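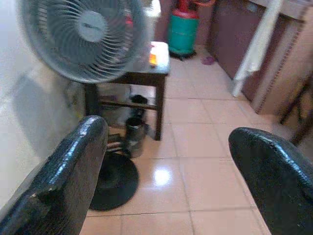

My sister replied to my last post to say that if I hate the noise so much I should buy a rug like everyone else. Fine. A thread on rugs, then, and how I came to own 2 of them and like neither.

Tile is great in July. In January it's a skating rink that amplifies your neighbor's opinion of your footsteps.

Rug one came from Natilska, cost $422, and was called "Oatmeal." It arrived the color of a manila envelope and smelled like a tire shop.

The label said the smell would fade in up to 6 days. It has been since May. I've stopped noticing, so either it faded or I did.

Then there's the pad. The pad is sold separately. The pad is always sold separately. Without it the rug travels, and mine gets to the hallway by Thanksgiving.

Rug two is a Terkano, washable, they say. Sure, if your washer is the size of a hot tub. The laundromat on Esero Street wants you to use the big machine, and the big machine takes only quarters.

Shedding update: I've pulled enough fluff out of the vacuum to knit rug three.

Anyway, both are for sale. Pad included, because I'm not a monster. $100 for the pair, you carry.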